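# Walking to work in Bresosdale

June 25, 2018

I moved to Bresosdale in September, and for the first months I took the bus to work like everybody else in my building. The bus is good. It is warm, it comes every 20 minutes, and the driver on the early shift says good morning to each person. But I noticed that I arrived at the office already tired, with my head full of other people's phone calls.

My colleague Melur Santoso told me she walks. I thought she lived near the office, but she lives farther than me! She said to me, "Try it for two weeks and then complain." So I tried it, and I complained for the two weeks, and then I continued.

## The route

I leave the house at ten minutes before seven. First there is the street with the bakery, then the long hill down past the Namier school, where I always meet the same man with the same two dogs. We do not speak, but now we lift one hand. After the school I cross the main road, and there the sidewalk is bad for some 50 steps, so I look at my feet.

Then comes the part I like the most. The path by the water is straight, and you can see so far ahead that for a long time it seems you are not moving. In my first weeks this made me nervous, I wanted to count something or listen to something. Now I use it for thinking in my own language, because in the office I speak English all day and by the evening I have lost some words in both.
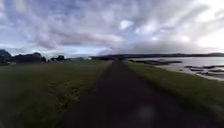
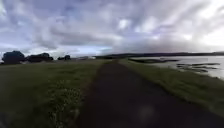
## What I learned about shoes

I must write about shoes, because I made a mistake here and it cost me money. I bought light summer shoes from Drivavlow, very nice to look at, and I walked in them for 33 days before the left heel opened. The shop was polite, but they did not give me the money back. They told me that these are "city shoes". I still do not know what this means. I live in a city.

Now I have plain walking shoes with a thick sole, one half size bigger than I normally wear. I keep a second pair under my desk and change when I arrive. My manager, Sizwe Steyn, looked at the pair under the desk for some weeks and then one morning he also had a pair under his desk.

## Rain, and counting steps

For rain I have a long jacket and a plastic cover for the bag. An umbrella I tried three times and gave up, the wind takes it. If it is raining very hard when I open the curtains, I take the bus and I do not feel guilty — this was a rule I made in the winter, and it helped me to not stop completely.

In spring I also had a step counter on my phone. From my door to the bakery it says 283 steps, and to the bottom of the hill it is 3000, almost exactly. For a while I was pleased with these numbers. Then I caught myself walking in circles in the kitchen at night to make the total look better, and I deleted it.

Melur is now trying to convince me to walk home as well, by the longer way through Liem. I told her I will think about it when I have bought new socks.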